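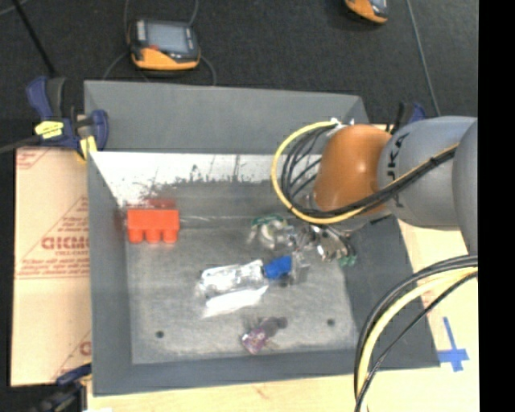
The arm over the picking bin, with a toy block, a plastic bottle and a small purple and pink object inside.

Bin picker build – frequently asked questions

What is the project?
A robot arm that picks mixed items out of a metal bin, built on evenings at the Parnine shared workshop. Harsh Negi does the wiring and mounting. Teodora Spahić writes the software. We started in May.

Can I build one at home?
Yes, if you have a solid bench and a door you can close. Ours went to the workshop after the first month because the spare room floor flexed and every calibration drifted.

Why a metal bin?
It doesn't move or dent when the fingers touch the bottom. The downside is reflections. A red block near the back wall shows up a second time in the metal, and early versions of the software tried to grab the reflection. Matte paint on the walls would help. We haven't got to it yet.

How is the bin held in place?
Clamps at the corners. Bolting it down would be better for a permanent setup, but we have to clear the bench for other members.

Which items give the most trouble?
Clear plastic bottles. The glare changes with every small turn and the depth reading is full of holes. Of 238 attempts on bottles, 143 worked. Toy blocks are easy.

Do I need that much cable?
Probably. Leave a generous loop at the wrist so the last joint can turn without pulling, and tie the bundle to the link further back. Our first loop was too short and we pulled a connector out of its socket. Check the ties before each session.

What is the blue tape cross for?
It's a reference mark. After the bench has been cleared and set up again, we drive the arm to the cross and compare against the saved position. If it is out by more than 3 mm, we recalibrate.

What software do you use?
Our own, called Garkent. It finds a grasp point, checks it against the bin walls and sends the move. The source is on the workshop server – ask Teodora for access.

Is it safe to stand beside?
Stay outside the marked area while the arm is powered. We run at low speed when anyone is in the room, and one person always has a hand near the stop button. Never reach into the bin during a run.

Can I bring things for it to pick?
Please do. Nothing sharp, nothing with liquid in it, and nothing you want back in the same condition. Leave donations on the Parnine parts shelf with your name on them.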